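Tips page: recording phone-and-case examples for the arms

Hurried version, proper one when I get a minute.

Plug in first. Home both arms, wipe the table, start the log. We want 800 good goes at fitting cases to phones and we're on 524, so don't bin anything without asking.

Hold soft cases by the rim. Squeeze till it grips, then stop. Silicone folds if you're heavy handed and the learner copies the fold, believe me.

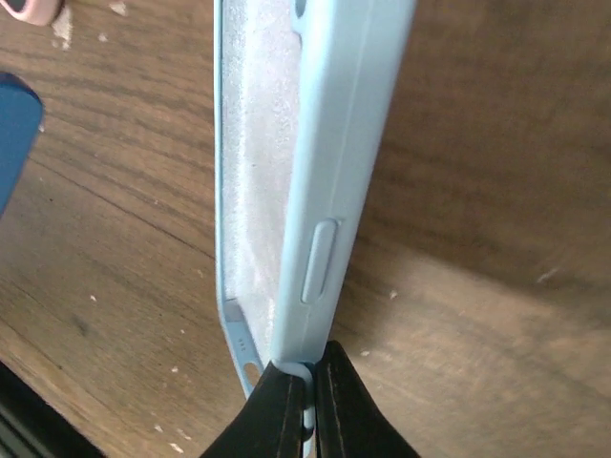 Gordon Dufour wrote in to say he goes slower still on the silicone ones, and that his runs at Cilldale got better once he stopped correcting himself halfway through. Fair point. If you fluff it, finish the go and mark it as a miss.

Phones next. Screen up, always. Vary the angle each go, a bit left, a bit right, or it only learns the one spot.
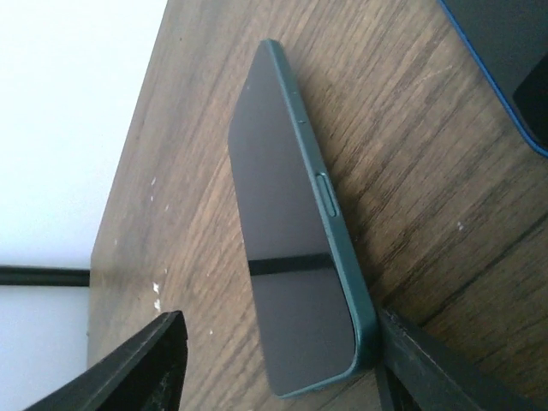
Phone flat, fingers either side of the bottom end.

Don't rush the approach. Pause a second before closing, the pause helps when Cui cuts up the recordings later.

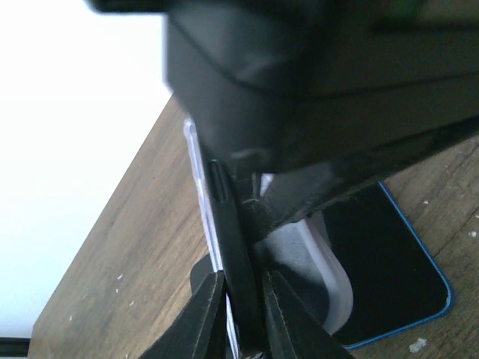

Wrist views get crowded and thats fine. Keep the awkward ones, we need them. Clear cases are the worst for it, all you get is a pale edge by the fingers and a frosted corner half in shadow. Do a few extra of those, and nudge the wrist over if you cant see the rim.

Breaks: every 30 minutes. Tired hands make wobbly examples. Save before you get up!!

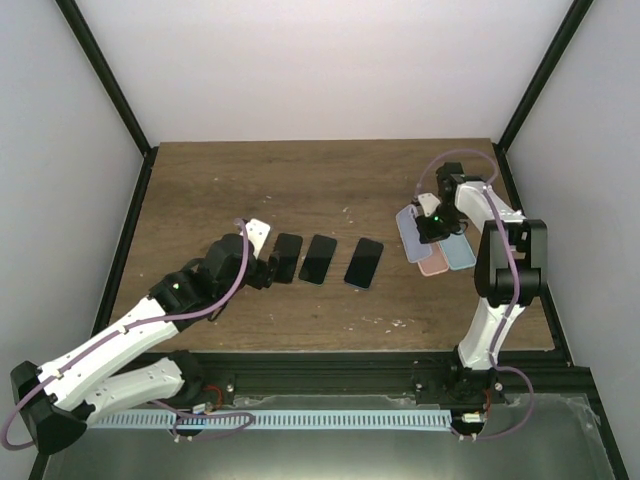 Naming files, keep it dull. Object, arm, number. Left and right get mixed up more than anythng else, so say which arm had what. Phones in a row on the left, cases fanned out under the right gripper, write it like that. Then copy the lot to Budeo before you switch off.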